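Druck & Satz > Flyer und Falzprodukte
Thema: Wickelfalz-Vorlage »Drornadville« – Falzlinien falsch?

falzbein_ute
Beiträge: 299

Hallo zusammen,
ich habe mir bei Mimel die Flyer-Vorlage »Drornadville« gekauft, A4 quer, sechs Seiten, Wickelfalz. Gedruckt werden soll bei Dostex. Nun meldet die Datenprüfung dort, dass die Falzlinien nicht zum Produkt passen. In der Vorlage sitzt die zweite Hilfslinie bei 198 mm vom linken Rand des Endformats, alle drei Felder sind also gleich breit. Laut Datenblatt der Druckerei soll das eingeklappte Feld aber 2 mm schmaler sein.

Muss ich das alles umbauen oder kann ich die Meldung wegklicken? Der Text ist fertig und vom Kunden freigegeben. Termin ist Ende Januar, viel Zeit habe ich also nicht mehr.
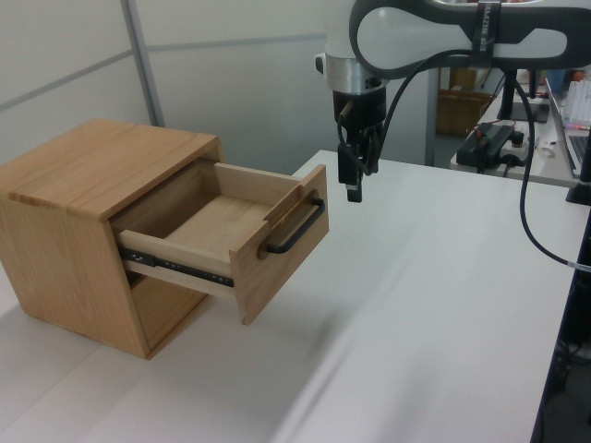 Zum Papier habe ich auch noch eine Frage. Der Kunde möchte Naturpapier, ungestrichen, und hat dafür die Musterkarte von Goossens bekommen. In der Vorlage sind alle Flächen für gestrichenes Papier angelegt, jedenfalls steht im PDF das entsprechende Profil. Ich fürchte, dass helle Brauntöne wie das Holz des Schränkchens dann stumpf werden und die Maserung zuläuft. Reicht es, das Ausgabeprofil beim Export zu ändern, oder muss ich jedes Bild einzeln anfassen?

Danke schon mal.

rasterpunkt
Beiträge: 16

Meldung wegklicken würde ich lassen. Bei drei gleich breiten Feldern stößt das eingeklappte Feld im Bruch an und der Flyer wölbt sich. Das sieht man bei dickerem Papier sofort.

Umbauen musst du aber nicht viel. Das schmalere Feld nimmst du auf der Innenseite rechts und auf der Außenseite links. Die Hilfslinien verschieben, Textrahmen anpassen, fertig. Bei Flattersatz bricht vermutlich kaum eine Zeile anders um.

falzbein_ute

Ist leider Blocksatz. Und die Überschriften stehen in 16 Punkt, da wird es auf dem Klappfeld jetzt schon eng.

layoutknecht
Beiträge: 2

Ich sehe das anders als rasterpunkt. Ich habe etliche Wickelfalzflyer mit drei gleichen Feldern abgegeben, auch bei Dostex. Die Maschine falzt nach ihrer eigenen Einstellung und nicht nach deinen Hilfslinien. Die sind ja gar nicht im Druck-PDF drin. Solange keine Farbfläche genau am Falz endet, merkt der Kunde nichts. Die Prüfung ist an der Stelle einfach überempfindlich.

rasterpunkt

Dass die Maschine nach eigener Einstellung falzt, ist ja genau das Problem. Sie macht das Klappfeld schmaler, dein Layout weiß davon nichts, und dann steht der Text nicht mehr mittig. Bei Drornadville liegt auf der Titelseite eine volle Farbfläche bis zum Falz. Da hast du hinterher einen Streifen Farbe auf der Rückseite oder einen weißen auf dem Titel.

layoutknecht

Die Farbfläche kann man über den Falz ziehen oder weglassen. Das ist eine Gestaltungsfrage.

falzbein_ute

Die Fläche muss bleiben, das ist die Hausfarbe. Innen ist weißer Grund, da sehe ich keine Schwierigkeit.

Ich habe die Hilfslinien jetzt verschoben. Was mich noch irritiert: Beim Export mit Beschnitt kommt eine Seitenbreite von 299 mm heraus. Endformat ist 297. Die Vorlage hat demnach ringsum nur einen Millimeter Beschnitt?
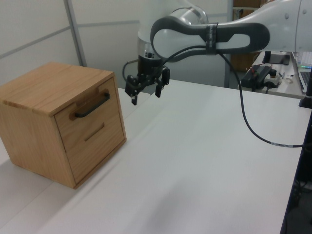
Re: Wickelfalz-Vorlage »Drornadville« – Beschnitt

ausschiesser
Beiträge: 198

Ja, ein Millimeter pro Seite. Bei Dostex ist das für Falzflyer in Ordnung, schau aber ins Datenblatt zu genau deinem Produkt, bei den Klappkarten verlangen sie mehr. Wenn die Hintergründe groß genug sind, würde ich trotzdem mehr Beschnitt anlegen und ihn erst beim Export kürzen. Dann kannst du die Datei später auch woanders drucken lassen.

Zum Streit weiter oben: rasterpunkt hat recht. Mach einen Dummy aus dem Papier, das am Ende verwendet wird. Zwei Seiten ausdrucken, zusammenkleben, falzen. Danach weißt du, ob die Breiten stimmen. Und achte auf die Laufrichtung, sonst bricht ungestrichenes Papier am Falz auf.

Zum Profil: Beim Export umstellen genügt nur, wenn die Bilder noch in RGB in der Datei liegen. Bei Mimel sind Platzhalter und Flächen meistens schon CMYK. Die Platzhalter fliegen sowieso raus, also geht es nur um die Flächen, und die legst du besser neu an. Eigene Fotos in RGB lassen, mit eingebettetem Profil platzieren und erst beim Schreiben des PDF wandeln.

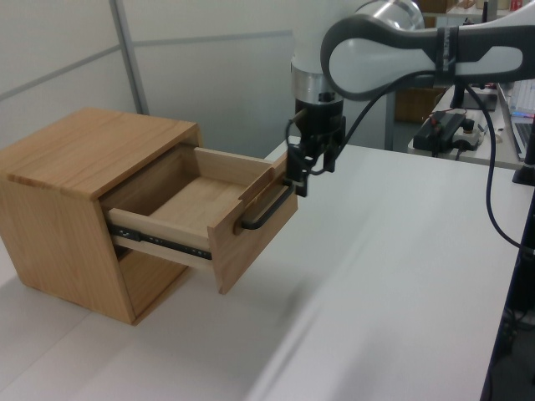
Wichtig ist dabei der Gesamtfarbauftrag. Auf Naturpapier liegt die Grenze niedriger als auf gestrichenem, und die dunklen Flächen der Vorlage sind satt aufgebaut. Die Druckerei wandelt das notfalls automatisch, aber das Ergebnis gefällt einem selten. Schwarzer Text bleibt reines Schwarz und wird überdruckt, das bitte in der Separationsvorschau prüfen.

layoutknecht

Beim Dummy bin ich dabei. Ich bleibe aber dabei, dass man bei dünnem Papier keinen Unterschied sieht.

rasterpunkt

Bei dünnem vielleicht. Sie nimmt aber das Naturpapier von Goossens, und das trägt auf.

falzbein_ute

Dummy ist gemacht, mit einem Musterbogen. Mit der alten Aufteilung hat er sich tatsächlich gewölbt, mit dem schmaleren Klappfeld liegt er flach. Den Blocksatz auf dem Klappfeld habe ich in Flattersatz geändert, der Kunde war einverstanden. Eine Überschrift musste ich kürzen.

Die Flächen sind neu angelegt, die Fotos liegen in RGB. Wir nehmen die farbigen.

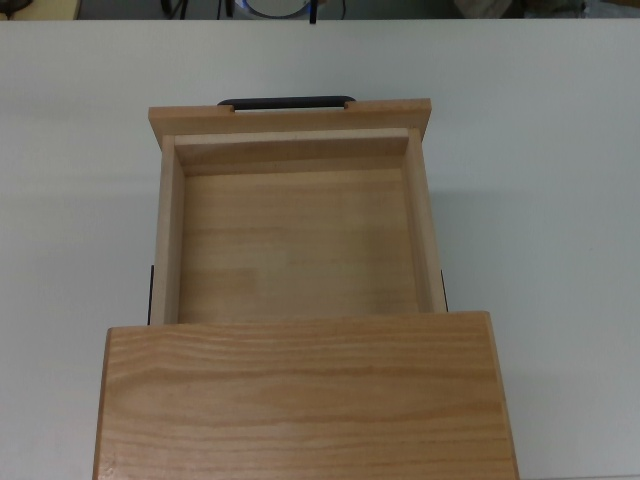
Schrank mit teilweise ausgezogener Schublade, Draufsicht

Eine Sache noch: Die Schrift aus der Vorlage ist nicht dabei, im Paket liegt nur ein Link. Darf ich die einfach in Pfade umwandeln, wenn ich sie nur als Testversion habe?

ausschiesser

Nein, das Umwandeln ändert an der Lizenz nichts. Schau in die Textdatei im Vorlagenpaket, dort steht, ob die Schrift gewerblich frei ist. Wenn nicht, kaufen oder ersetzen. Nach dem Ersetzen den Umbruch noch einmal komplett durchgehen.

falzbein_ute

Steht drin, nur privat frei. Ich ersetze sie und lade die Datei danach neu hoch.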